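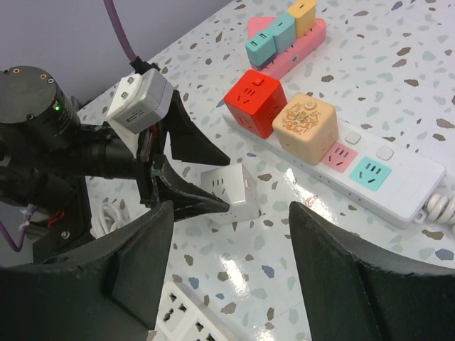

Pandton Card Room Moves Weekly Tournament to Larger Hall and Revises Rules of Play

The Pandton Card Room will move its weekly no-limit hold'em tournament to the upper hall of the Binell Building beginning in January, management announced Thursday. The change raises the maximum field from 140 players to 200 and comes with a revised set of house rules covering late entry, the use of phones at the table and the pace of play.

Registration for the tournament has filled before the posted start on most weeks since last spring. Players who arrived after the cap was reached were placed on an alternate list and seated as others were eliminated, a practice that drew regular complaints from those who had traveled from outside the county. The alternate list will remain in place under the new arrangement, but management expects it to be used only for special events.

The entry fee will not change. Starting stacks will increase to 300 big blinds at the opening level, and the first six levels will run 25 minutes each. Later levels will be shortened to 20 minutes so that the final table can be reached before midnight. Under the current schedule, final tables have often been played after 1 a.m., and several have ended in an agreed division of the prize pool.

Late registration will close at the end of the sixth level. Players eliminated before that point may re-enter once. The card room previously allowed unlimited re-entry, and a survey of members conducted in the fall found strong support for a limit. Roughly 500 members returned the survey, which was available at the front desk and by mail.

The revised rules also address conduct during a hand. A player who is involved in a hand may not handle a phone, tablet or other device until the hand is complete. A first violation will result in a warning, and a second will result in a dead hand. Players who are not in a hand may use devices away from the table but may not place them on the playing surface. Headphones will be permitted until the money is reached.

A shot clock will be used for the first time at the last three tables. Each player will have 30 seconds to act and will receive four time-extension chips, each worth an additional 30 seconds. Unused chips will carry over to the final table. Dealers will start the clock as soon as the action reaches a player, and a hand will be declared dead if time expires while the player is facing a bet. If there is no bet to call, the player will be considered to have checked.

Dealers completed training on the new procedures over two weekends. The card room has also adopted the seating and payout software offered by Danzer, which will assign seats at random and post chip averages on a display near the entrance. Paper seat cards will still be issued at check-in, and players should keep them until they have been seated and their identification has been checked by the dealer.

The Thursday evening beginners' session will stay in its present room on the ground floor. The session is open to anyone of legal age and includes an hour of instruction before play begins at 7 p.m. Topics for the winter term include starting hands by position, bet sizing before the flop and reading the board. Instruction is free, and entry to the small tournament that follows is optional.

Parking for the upper hall will be available in the Bostix garage on the north side of the building. Tickets may be validated at the registration desk – one per player – until the close of late registration. Elevator access to the hall is from the garage level as well as from the main lobby. The side staircase will be reserved for staff on tournament nights.

Cash games will continue on the ground floor at the current limits and will not be affected by the move. Members may put their names on the waiting list for a cash table while still playing in the tournament, but they will be passed over if they do not answer when called.

Copies of the full rules are available at the front desk. Questions about a ruling should be directed to the floor supervisor on duty before the next hand is dealt. Doors to the upper hall will open at 5 p.m. on tournament nights, with cards in the air at 6:30 p.m.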